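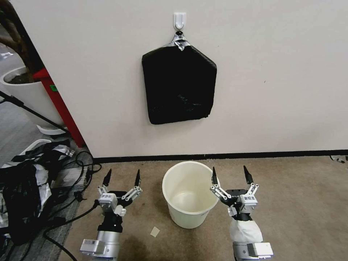 Lazaridis Opens a Second Office, and the Coffee Is On

January 19, 2022

If you have been thinking about buying or selling a place in Bristasstead, you now have one more door to knock on. Lazaridis, the family-run real estate agency that has been helping people move in and out of the older part of town for as long as many of us can remember, has opened a second office on the Rarkis side of the river, a short walk from the post office and right next to the shoe repair shop.

The new branch will be led by Zoi Tzanetos, who has sold homes with the agency for years and who will be a familiar face to anyone who has been to one of her Saturday-morning-style open houses (there is always something baked). She told us she had been asking for an office across the river since well before the bridge work was done, and that she is still a little surprised they gave her the keys.

"I grew up four streets from here," she said. "My mother still is four streets from here, so I expect she will be in most days to check on me."

It comes at a busy time. The agency handled 178 sales last year, and nearly 300 families are on its list of buyers waiting for the right house to come up — many of them looking for two or three bedrooms and a bit of yard, and quite a few hoping to stay close to the Mendavitz school. Sellers have been slower to come forward, and Tzanetos would dearly like to hear from anyone who is even half thinking of it.

Trí Cao, who looks after rentals, is moving over from the main office as well and will keep the same phone number and email. Tenants don't need to do anything, and rent is paid the same way as before. He does ask that people picking up keys call ahead for the first couple of weeks.

Free home value visits are being offered to owners on both sides of the river through the end of June, with no need to list afterward. The main office stays open with its usual hours, and you can book a visit at either one, by phone or just by stopping in.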